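# Puvoro cell: setup and upkeep

Notes for the two-arm sorting cell and its simulated twin. Read the whole file before changing anything in `cell/` or touching the joint limits. The task itself is simple (button housings go into the tray of the matching colour), so nearly all of the trouble is in the setup, and that is what this file covers.

Last full revision: 24 July 2021. The section on cable routing was added later, in September, and has not been tested on the Urnmont bench.

## What is in the repository

- `cell/` holds the layout: table, metal frame, arm mounts, trays, start poses.
- `arms/` holds one settings file per arm, plus the shared limits.
- `parts/` holds the meshes for the housings and trays.
- `episodes/` is empty on a fresh clone. Fetch the archive separately, as described under Episodes.
- `checks/` holds the scripts you run before a session.
- `jidura.conf` is read by the Jidura controller at start-up. Do not rename it.

## Left and right

Left and right are named from the robot's side of the table. If you stand facing the arms, the right arm is on your left. This has caught out most people who have worked on the cell, and one of the older settings files had the arms swapped for several weeks as a result. The default view in the simulator is the facing one, so the same warning applies on screen.

The yellow tray belongs to the right arm and the red tray to the left arm. An arm may pick up a housing of either colour, but it should only release over its own tray. If it picks up the wrong colour it sets the part down on the table between the trays and backs off.

## Setting up the cell

1. Load the layout with `cell load puvoro`. The arms come up parked and the trays are placed from `cell/trays.yaml`.
2. Run `checks/limits`. It moves each joint a short way in both directions and prints any joint that stops early.
3. Open and close both grippers. The two fingers should move evenly. If one leads, redo the finger offset before going further.
4. Move each arm to its hover pose over its own tray. The fingers should be clear of the rim with the gripper fully open.
5. Place the housings with `parts scatter`. The script keeps them out of the trays and off the table edge.
6. Run `checks/reach`. Any housing that neither arm can get to is listed by name.

Steps 2 and 3 can be skipped if the arms have not been restarted. Step 4 cannot. The trays are not fixed down, either in the layout or on the bench, and a small shift is enough to put a finger on the rim.

## Hover height and release

The hover height is the setting people change most often, usually when they should be looking at something else. It is measured from the table top to the fingertips, in millimetres, and the default is 100. Lowering it makes the cycle shorter but brings the forearm down with it, and the forearm is much wider than the gripper. With the right arm folded over its tray the lower links pass close to the rim, and a low hover leaves them very little room when the wrist turns.

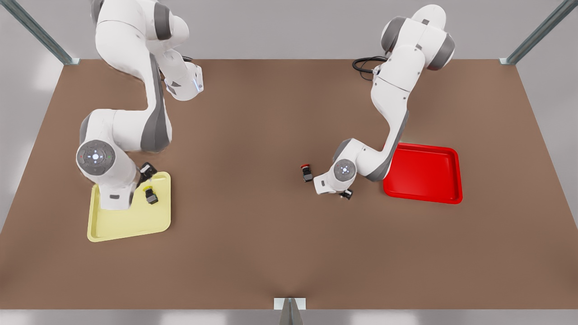
The release height is a separate value and can safely go lower. The arm drops straight down from hover, opens, and comes straight back up before any sideways move. Keep that order. An earlier version let the arm start its return while the fingers were still opening, and it dragged housings up against the rim or tipped them over.

If housings land on their side, try these in turn:

- Lower the release height a little at a time.
- Slow the opening of the fingers in the arm's settings file.
- Check the grip point. A housing held near its coloured top swings more than one held by the black body.
- Check friction on the tray surface. The two trays have separate entries and a change to one is not copied to the other.

## Shared space

The open part of the table between the trays can be reached by both arms. Only one of them may be in it at a time. The controller handles this with a simple lock: the arm that asks first gets it, and the other waits at its own hover pose.

The lock is held until the gripper has lifted clear and the elbow has moved back over its own side. The elbow test matters. When only the gripper was tested, the second arm could set off while the first still had its elbow across the middle.

If a run is stopped part way through, the lock stays held. Clear it with `cell unlock`, and look at where the arms are before you do so. Clearing it with both grippers in the middle will let both move together.

## Calibration

Recalibrate after any of the following:

- an arm has been taken off its mount
- the gripper fingers have been changed
- the table has been moved inside the frame
- a run has ended in a collision stop

The routine takes each arm to 6 touch points on the table top and compares the measured position with the layout. An error of up to 2 mm at any point is accepted. Above that the script refuses to save and prints the worst point. Bad readings at one point usually mean something is lying on the table. Bad readings that grow steadily from one side to the other usually mean that the mount is not level.

In simulation the routine should return errors very close to zero. If it does not, the layout and the arm files are out of step, and you should pull both again before looking for anything more complicated.

## Cables

Each arm has a loose loop of cable that has to follow it through its full range. On the bench, leave enough slack for the arm to reach its parked pose without pulling, and keep the loop behind the arm. The left arm needs more attention here. Slack from its base can settle on the far part of the table, and the arm will not know about it.

The simulated cables are there for looks only. They have no contact and will pass through parts. Do not use the simulator to judge whether a cable will catch.

## Episodes

The archive holds 400 episodes, all from the simulated cell. Each has its own folder:

- `joints.csv`: joint positions and gripper opening for both arms
- `events.csv`: grips, releases, lock requests, stops
- `start.yaml`: the layout as loaded, with the start position of every part
- `result.txt`: `placed`, `dropped`, `timeout` or `stopped`

Failed episodes are kept in. Filter on `result.txt` if you do not want them. `placed` means that every housing ended inside the tray of its colour, standing or not. There is no separate label for a housing on its side, so use the final part poses if you need one.

Joint columns in the earliest episodes are in degrees. Later ones are in radians. The first line of the file says which.

## Known problems

- `checks/reach` ignores the other arm. A part may be listed as reachable when the other arm is parked in the way.
- The joint indicator lights in the simulator do not follow the controller state. Read the state from the log.
- Reloading the layout while a gripper is closed on a part leaves the part attached to the fingers. Open the gripper first.
- The Maldonado export writes the trays with square corners. The collision shapes are slightly too large as a result, and hover checks may fail near a corner when they would pass here.

## Changes

Put layout changes and arm changes in separate commits. Include the output of `checks/limits` and `checks/reach` with anything that alters a pose. Changes to the lock need a full run in simulation before they go to the bench.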